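Home Archive Notes About Subscribe

Posted in July by the site author | 6 min read

What the work looks like after the arm goes in

Kimell put the first automated packing cell on our floor two summers ago. I was a line lead then. My job title now is task data lead, and the difference between those two titles is the subject of this post.

The cell packs mixed household goods into shallow cartons. The old line did it with people on two shifts. The new one does it with an arm, a parallel gripper and a policy trained on recordings of people doing the same kind of job by hand. When Kimell signed the contract, the slides talked about cycle time. They did not say who would make the recordings. We did, and we still do.

A recording is short. You hold the gripper, squeeze the trigger, pick a thing up, put it somewhere else, release. The software (ours is called Plosteteo, version 2) keeps the finger opening and the path of the hand. The first contract asked for 2000 accepted recordings in ordinary rooms, with ordinary furniture and ordinary light. We delivered 2554 before review. 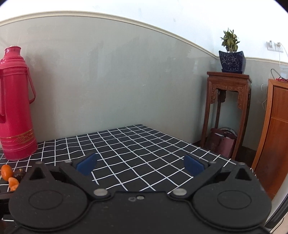
Handheld gripper, fingers open, at a table with a gridded cloth.

Review is where the hours go. Of the 2554, the reviewers rejected 338, leaving 2216, so we cleared the contract with some margin. Most of the rejects fell under one of two codes: the fingers closed before the pads were square to the object, or the operator's wrist turned faster than tracking could follow. Both are habits of people who are good at packing. An experienced packer grabs at an angle and corrects in the air. The policy copies the angle and not the correction.

This was the hardest thing to explain to the crew. Several of them had ten years on the line and were told, in effect, to work slower and more plainly than they knew how. Acceptance rates for the former packers started below those of the new hires and took most of a month to catch up. I would plan for that gap next time and keep it off anyone's performance record. We did not, and two people got a written note they should not have had. I asked for the notes to be withdrawn. One was.

Pay is the other matter. Packers were paid by the hour with a bonus by the carton. Recording was first set up as hourly only, so everyone who moved over took a cut on a good week. Goh, the staffing firm, proposed a bonus per accepted recording. I argued against it because it pays for short, easy tasks and you end up with a dataset full of oranges. The current arrangement is a higher hourly rate and no bonus. It is not popular with the fastest people, and I understand why.
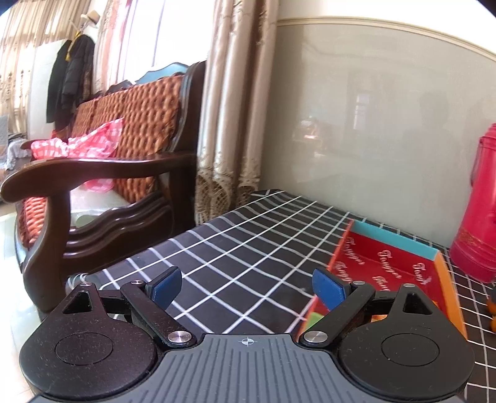

The physical load has changed as well. Packing was hard on the lower back. Recording is hard on the forearm and the base of the thumb, and it shows up sooner. The handheld unit is not heavy for five minutes. It is heavy at 3 p.m. We now stop for ten minutes in every hour and swap hands where the task allows. Keka, the site that started a few months after us, wrote the swap into its task sheets from day one and reports fewer complaints. I have copied their sheet.

Some notes on setup, for anyone running a similar group:

Check the trigger return before each session. A slow return looks like a hesitant operator in the data, and the operator gets blamed.

Write the task in one line. If it takes two, it is two tasks.

Leave rooms as they are. Our first sets were too tidy, and the arm did poorly once the background changed.

Let operators see their own rejects, with the code, the same day. We used to send them out in a batch on Tuesday, by which time they meant nothing to anyone.

As for head count, the packing line is down to the people who load the cell and clear its jams. Part of the old crew records, part moved to receiving, and part left. The recording work is contract by contract, and I have told the group that plainly. The next one is signed. The one after it is not.

I still get asked whether the cell is faster than the old line. On uniform cartons, yes. On mixed cartons it is slower per unit and runs through lunch, so the daily total comes out a little ahead. The jams cluster around soft packaging - bags mostly - and the next contract is almost entirely soft goods. I am writing the task sheets this week and have got as far as drawstrings.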